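Folding cloths: thirds or just wad them in the drawer?
Home & Laundry > General

trotmont_vic
Posts: 3,477
Settle a household dispute. I fold kitchen cloths in thirds on the table, then in half. My roommate Shabani calls this "a hobby." His own system is a heap, and he says it has served mankind well. 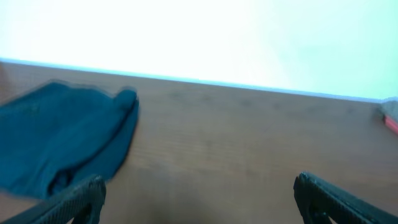 Irby
Shabani has a point. It's a rag. It will be wiping up soup by dinner.

trotmont_vic
So will the plate be dirty by dinner, Irby, and I still stack the plates.

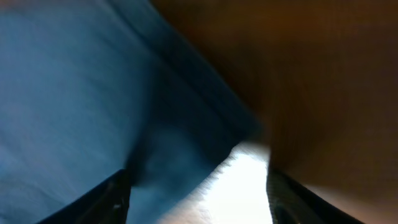 Kariuki40
I own 40 of these things and thirds is the only fold that fits my drawer. Start by finding an edge and pulling the whole cloth out from there. With dark blue ones like yours I go by feel, as every crease looks like a hem to me. Then smooth from the middle.

Irby
40??

Kariuki40
Two dogs.

stostell
Thirds is wrong anyway. Halves, then halves again. Thirds always leaves me a flap.

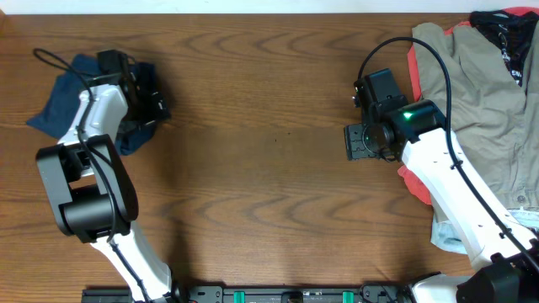

Dark blue cloth, crumpled. Nice table grain, at least.

trotmont_vic
The flap goes underneath, stostell. I've been doing it this way for six years and I'm not changing for a flap.

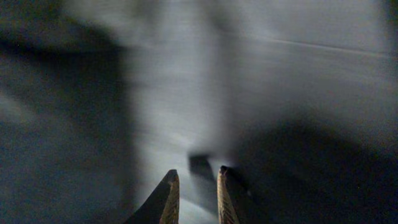
And halves make a fat little brick that won't stand up in the drawer. I tried it in August. Shabani voted for the brick, then went back to the heap.

stostell
Your drawer is too shallow.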